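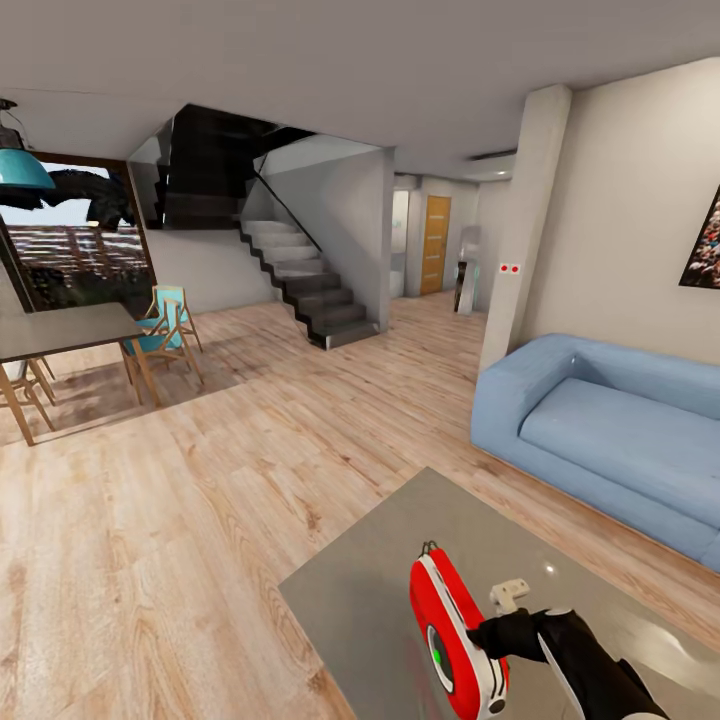 Section 4: Sending in your pharmacy receipts

Last updated Feb 27, 2023

OK, so by now you should have your Skovora account open and your plan card linked (if not, go back to Section 3, I'll wait). This section covers the part most people signed up for in the first place, getting money back for prescriptions you paid for at the counter. I've been doing this for our household since the Cumbridge plan moved over to Skovora, and I wrote these steps while doing a real claim with the app open next to me, so they should match what's on your screen.

What you'll need

Your phone or a computer with a camera
The itemized pharmacy receipt, meaning the one that lists the drug name
Your member number (nine digits, on the front of the card under your name)
The bank details you want the refund sent to

Note: The card slip from the register doesn't count as a receipt. It shows the total and nothing else, and Willems, the company that reviews the claims, will send it right back. I learned this with a claim for $136 that took me an extra three weeks!

4.1 Get the right receipt

1. Ask for the itemized receipt when you pick up. At Britberg pharmacies it's the long sheet stapled to the bag, the one with the leaflet attached. Keep the top half.

2. Check that it shows the patient's name, the date filled, the drug name and strength, the quantity, and what you paid. If any of those is missing, the pharmacy can reprint it for you.

3. For a spouse or a kid on your plan, make sure it's their name on the receipt. Claims go through under the patient, even when the money goes back to you.

Caution: Please don't write on the receipt. I used to circle the total with a pen to be helpful, and the reader in the app took my circle for a zero.

4.2 Take the photo

1. Open Skovora and tap Claims, then New Claim, then Pharmacy.

2. Choose Add Receipt. The app asks for permission to use the camera the first time. Say yes, or you'll be stuck on a gray screen with a spinning wheel (to undo a no, look in your phone's settings under Apps).

3. Flatten the receipt out and hold the phone straight over it until the outline turns green.

4. Tap the shutter button once. The app crops the picture by itself, and you can drag the corners if it got them wrong.

5. Tap Add Page for the back of the receipt or for a second sheet. You can put up to six pages in one claim.

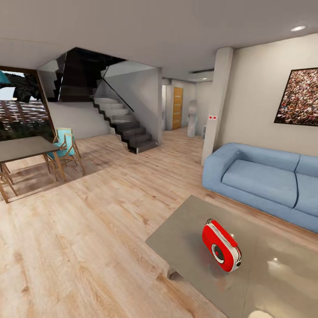 Most of the blurry or unreadable claims I've had to redo came down to light, so it's worth a minute of fussing before you press the button. Thermal paper is thin and a little shiny, and when the surface under it is shiny too, the phone gets confused about where the paper ends. A glossy coffee table like the one by the blue sofa is pretty to look at, but see that bright white patch near the bottom edge, and how the little red radio (or speaker) has a dark twin underneath it? I'd put a plain dark dish towel down first on a top like that and lay the receipt on the towel. Or use the kitchen counter, or the floor, whatever you have that's dull and flat. Turn the flash off, too – it leaves a white spot right in the middle of the drug name.

Tip: If the receipt has already faded, try the Grayscale button at the bottom of the preview. It rescued one of mine from last summer that I could barely read myself.

4.3 Fill in the claim

1. Pick the patient from the drop-down list. Only people on your plan show up here.

2. Enter the date filled, exactly as printed. It's easy to put in the date you picked the prescription up, and sometimes those are days apart.

3. Type the amount you paid, after any coupon or discount card. Don't add the dollar sign.

4. Under Type, choose one of these:
Standard prescription
Compounded prescription
Specialty or controlled prescription

5. If you chose the third one, a new line opens up asking for the approval number. That's on the letter Willems mailed or posted to your inbox when your doctor's request went through. Type it with the dashes.

Note: No approval number yet? Save the claim as a draft and leave it there. Drafts stay in the app for 100 days, and then they're gone for good, so set yourself a reminder.

6. Answer the question about other insurance. If you have a second plan that pays first, you need to claim there before you claim here, and then attach the statement they send you. I know, it's a pain.

7. Read the summary screen all the way down. The Submit button stays gray until you've scrolled to the bottom, which had me poking at it for a good while the first time.

8. Tap Submit and write down the claim number, or take a screenshot of it. There's a confirmation email as well, but mine went to the spam folder.

Caution: Tap Submit one time only. The screen can sit there for a bit on a slow connection. If you tap again you may end up with two claims for the same receipt, and both get put on hold until somebody at Willems sorts them out.

4.4 What the status words mean

Received – it's in the line and no one has opened it yet.

In review – a person is looking at it. You can't change anything at this point.

More information needed – check your inbox in the app. Usually it's a missing page.

Approved – the amount is set and the payment has been ordered.

Paid – the money has left their side. My bank takes a couple more days after that.

Partly paid – some of it went to your deductible, or the price was over the plan's limit for that drug. Tap the amount to see how they worked it out.

You'll find the running total for the year under My Plan, then Spending. Ours was at nearly 2,027 dollars when I checked in February, so I was very glad I'd kept up with the small receipts, even the five-dollar ones. They all count toward the deductible!

4.5 Keep the paper

1. Put the original receipts in an envelope marked with the plan year.

2. Write the claim number on the outside of the envelope. (Outside! See the caution in 4.1.)

3. Hang on to it until the claim says Paid and the plan year has closed. Willems can ask to see the originals any time before that.

If a claim comes back denied, don't send it in again as a new one. Go to Section 5 for how to file an appeal, and have the denial letter with you when you start.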